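Fularmont puts off vote on table-clearing robots

Fularmont's meals service will wait until after summer to decide whether to buy two-armed robots to set and clear its dining tables, after staff questioned what the machines would cost once the sales pitch was over.

The supplier, Emilus, wants an order for 2 units by the end of the year. Its proposal covers delivery, setup and 11 months of support. It has less to say about what happens in the twelfth month.
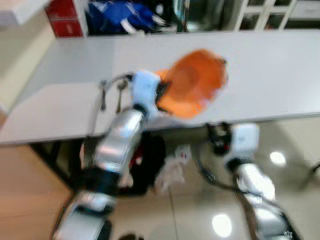 Page last changed: 31 Aug 2018

An orange bowl held in one gripper over a white table is the sort of job on offer. Bowls, mugs and cutlery make up most of what the dining room handles, and Emilus says its arms can manage all of it. The dining room can get through 576 place settings on a busy day, and the proposal gives no figure for how many of those a pair of robots would take on.

Keerthana Krishnan, who looks after equipment spending at Fularmont, said she had asked for that number in June and was still waiting.

"I've been sent a very nice brochure," she said. "I can't put a brochure in a budget. I want to know the cost per table, and what we pay when a gripper wears out."

Krishnan has set aside $1000 for an outside check of the supplier's claims before any money goes to Emilus. She also wants a quote from Prurkier, a rival firm that leases its machines by the month, although its contract charges extra for call-outs and she is not sold on that one either. 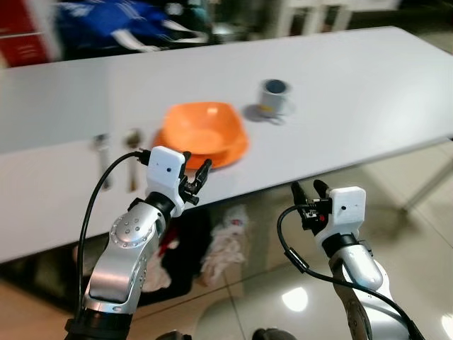
Bowl, mug, fork and spoon on the table, with both grippers at the near side.

Flooring is another item missing from the proposal. So are power points, spare parts and the hours needed to train kitchen staff, all of which would come out of the centre's own budget. The last big purchase, a Bawa dishwasher, needed new plumbing that had not been costed, and the bill was paid from money meant for chairs.

Emilus has offered a discount for signing early. Krishnan said the offer would have to wait - a lower price on a machine with unknown running costs was not much of a saving.

Staff can send questions about the proposal to the equipment office until the end of next month.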